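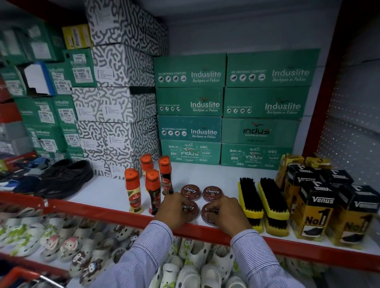

Home | Reviews | Shoes & Boots | Archive

Flolo Boot Brush, two Novembers in

I bought the Flolo after I wrecked a cheap brush on my Duneck work boots, and I've used it most weekends since (the boots are five years old and still going!). The horsehair is dense and soft, and it brings up a shine on brown leather in a couple of minutes.

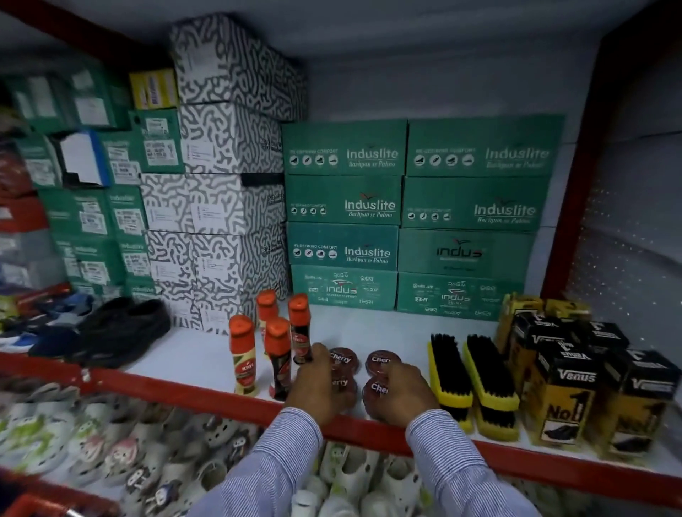 The handle I like less. It's short, so my knuckles bump the welt, and the varnish has worn off where my thumb goes. It shed a bit the first week too – then it stopped. I'd still buy it again over the Clulgate, which cost me more and went bald by spring. Keep one for black and one for brown, and go easy on the polish.
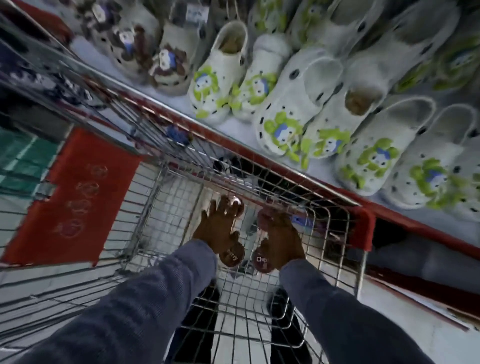 Round brown discs by the cart handle, one reading "Che"

Posted 2018-07-13

Print this page | E-mail to a friend

Contact us | Copyright | Back to top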